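Trorau Cable Keeper Kit for two-arm folding benches
Last updated: Jul 12, 2025
14 shares | 3 comments

Replaces: the original cable clips on all Direvdale folding benches
Status: in stock
Price: £40 per bench (both arms)

If you own a Direvdale bench, you probably know why this page exists. If you don't, here is the short version. Last October a bench at the Prieto laundry was halfway through a pair of jeans when its left arm stopped reporting where its gripper was. The right arm, which had been told nothing, carried on folding. The jeans came out as two items. The laundry had ordered a folding machine and was good enough to point out the difference.

The fault was in the wrist cable. It had slipped its clip, dropped into the elbow and been pinched there for 397 cycles before it gave up. We had tested the clip for pull. We had not tested it for being bent back and forth all day by an arm that reaches for trouser hems, which was an oversight, given what the bench is for.
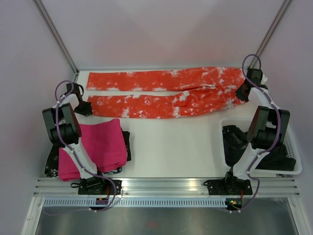
The kit gives the cable more slack at the wrist and a firmer hold everywhere else. Fit the new clips along the links before you touch the loop, and leave the loop generous. It looks untidy and people will want to shorten it. Please don't let them. With one gripper at the hem and the other at the waistband, the arms are a full trouser length apart, and the purple cable needs to stand up in a good tall loop over the gripper and come down across the elbow without being dragged into it. If yours lies flat along the arm with no loop to speak of, it is too short, however smart it looks.

What you get
Clips for both arms, with spares
Two wrist cables, 650 mm longer than the old ones
A revised stop setting (see below)
A printed sheet, which says much the same as this page with fewer regrets

The stop setting

The cable was our fault and so was what came next. On the old setting, losing one arm did not stop the other for 9 seconds. That is long enough to ruin most garments and to worry anyone with a sleeve near the table. The new setting stops both arms at once and holds the grippers as they are. They do not spring open, so whatever they have hold of stays held until you release it by hand from the panel.

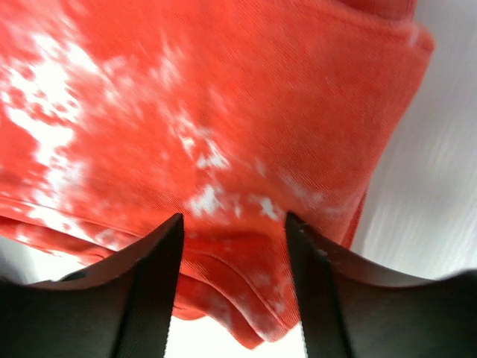
Gripper tips close to the hem of a pair of tie-dye trousers.

Before you fit it

Switch off at the wall. The panel switch leaves the arms powered, and we have had two messages from people who found this out. Take the garments off the table, baskets included. Undo the old clips from the base upwards and throw them away. They look reusable and they will tempt you.

After fitting, run one slow cycle with an old towel and watch the elbows. If the cable touches either one, stop and move the nearest clip towards the wrist.

Does it fit other makes?

It fits the Skamen single arm with a bit of filing. We don't support this, but we know it's going on.

Benches bought before October last year get the kit free. Write to Cadi James in the spares office with your bench number, and tell her if anything has already been torn. She keeps a list, and she would like it to stop growing.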